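Sat 21 September – sourdough notes, Altside kitchen

Third weekend on the rye starter and I'm finally getting somewhere, I think!
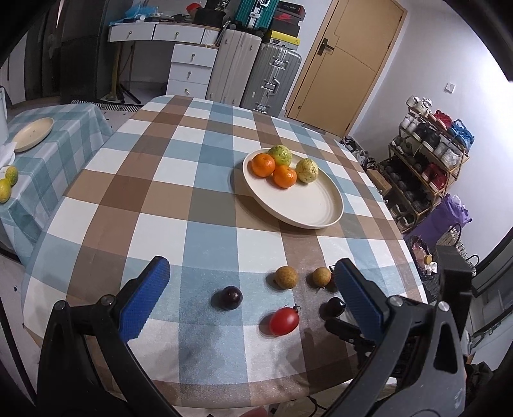 Fed it last night before bed, equal weights of flour and water, and it had doubled by breakfast with a nice domed top. The Rokley flour soaks up way more water than the old bag did, so I've gone up by some 5 percent and the dough still feels stiff under my hands. Might push it further next time (Arnar, if you're reading this, yes, I know you told me that back in May).

Mixed at nine: 200 g starter, the rest as on the last page except the salt, which I held back until after the first rest. Did 3 folds. Wanted to do a fourth but the phone rang and by the time I got off it the dough had relaxed so nicely that I left it alone.

Baked one loaf in the Huang pot with the lid on and the other straight on the stone. The pot loaf opened up beautifully along the cut – best ear so far – and the stone one went sideways and split near the base. Probably underproofed, or I cut it too shallow. Crumb on both is a bit gummy in the middle, and I sliced way too early again, I just can't wait.

To do: sharpen or replace the blade. Ask Arnar Ragnarsson what he sets his oven to after the lid comes off. Starter is back in the fridge, second shelf, jar with the green lid.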